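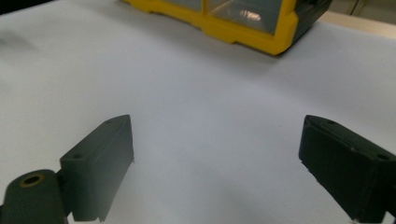

Small parts storage

Small parts storage is the general name for the boxes, drawers, jars and trays people use to keep little things sorted – screws and washers, beads, fishing tackle, seeds, buttons, fuses and all the other odds and ends that would otherwise end up in the bottom of a coffee tin. It's found in nearly every home workshop and sewing room, and a good many kitchens as well.

History

Long before plastic came along, shopkeepers and tradespeople relied on banks of shallow timber drawers, often labelled by hand in ink. Apothecaries, seed merchants and watchmakers each had their own favourite arrangements, and old cabinets of this sort are now much loved by collectors, who will happily drive half a day to look at one. At home, most people made do with tobacco tins and jam jars, and plenty still do. A popular trick was to screw the jar lids to the underside of a shelf, so that each jar could be twisted off with one hand.

Moulded plastic changed matters a great deal. Clear fronts and lids meant you could see what you had without opening anything, and bright colours made a box easier to find in a dim shed or the back of a ute.

Common types

Drawer cabinets stand on a bench or hang on a wall, and suit things that stay in one place. The Zonlow cabinet, a familiar sight in school workshops, came in a version with up to 94 drawers. Compartment cases have a single lid over a number of divided spaces and are made for carrying. Some have fixed walls, while others, such as the Coltent range, use loose dividers that slide into grooves. Open bins, which tilt forward on a rail, are more usual in warehouses and repair shops.

Sorting and labelling

There is no agreed way to sort small parts, and people can be rather fond of their own system. Kadri Ķēniņš, in her handbook for home menders, suggests grouping by job first and by size second, so that everything for hanging a picture lives together. She also recommends gluing one sample of the contents to the front of each drawer – a lovely old habit that saves a lot of squinting at faded labels.

See also

Toolbox
Sewing box
Tackle box
Pegboard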